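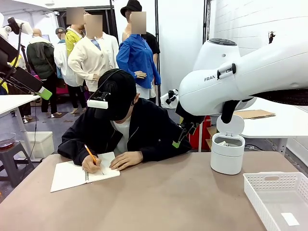 Work on the Niltside household water-use survey continued through the second quarter of the grant. The diary phase closed with 318 completed returns from 576 households invited, against a target of 300. Entries are made by hand, in pencil, in a spiral-bound notebook laid flat on a table, and are then keyed into the survey database. Double keying of the Andska returns is complete. The Horrocks returns are still being checked.

Meter data. Readings were obtained for 228 of the responding households. The remainder are on shared supplies and cannot be matched to a single address. They will be reported separately and left out of the per-household estimates.

Data quality. Outdoor use is under-recorded in both districts -- most clearly where a garden tap is fed from a separate line. The diary wording for items 2 and 7 has been revised. No change to the sampling plan is requested.

Budget. Spending on printing and postage is over the planned line, owing to a second reminder mailing in Horrocks. The overrun has been met from travel. Staff costs are on plan.

Next period. Weighting and the first set of tables will be delivered to Liven in May. Access to the Horrocks pumping records is still outstanding -- a second written request was sent on 19/04/2018.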